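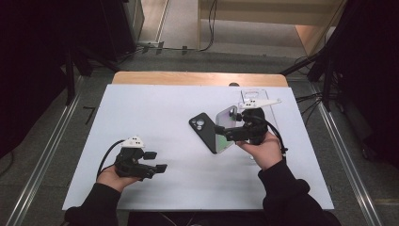
4.3 双手持夹采集：手机与保护壳任务

本节适用于 Jorkari 手持夹爪套件（左、右各一）。开始前应已完成 4.2 节的定位标定。

1. 将白色工作板平放于桌面，板面不得翘起。清除与任务无关的物品。
2. 佩戴黑色长袖套，袖口拉至手腕。
3. 左、右手分别握住对应夹爪的手柄。标记板位于夹爪上方，带黑色标记点的一面不得被手指或袖口遮挡。
4. 线缆由夹爪后部引出，经手腕外侧下垂，留出弯曲余量。
5. 在 Athumani 软件中新建任务，选择“双手”模式，采集时长上限设为 2,000 帧。
6. 听到提示音后，双爪张开，静止 3 秒，再接近物体。

注意：物品初始位置应在每次采集前重新摆放，手机与保护壳可斜放，也可部分重叠。 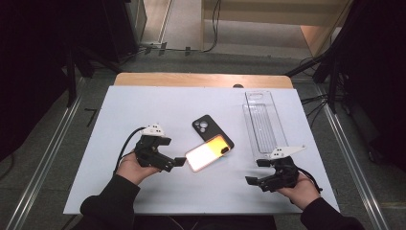 7. 夹取手机时，指尖夹持侧边，避免压在镜头或屏幕中央。屏幕朝上放置时，应先调低亮度，以减少板面反光。
8. 透明件在白色板面上轮廓较弱，夹取前应放慢速度，确认指尖已到位后再闭合。
9. 任务完成后，双爪退回板面两侧，张开并静止，按踏板结束记录。

小心：夹爪闭合时，不得将另一只手伸入两指之间。线缆绷紧时应立即停止，不得强行拉拽。

标记丢失的处理：若软件提示“跟踪中断”，本次记录作废，返回第 6 步。连续中断时，检查标记板固定螺钉，并按 4.2 节重新标定。

存储：单次记录先写入本机，再上传至 Hotier 服务器。本机剩余空间低于 13 GB 时，软件禁止新建任务。

夹爪指垫为易耗件，建议每约 2,920 次闭合后更换，订货方式见附录 B。

Lultstead 技术文档部
修订日期：2020年10月7日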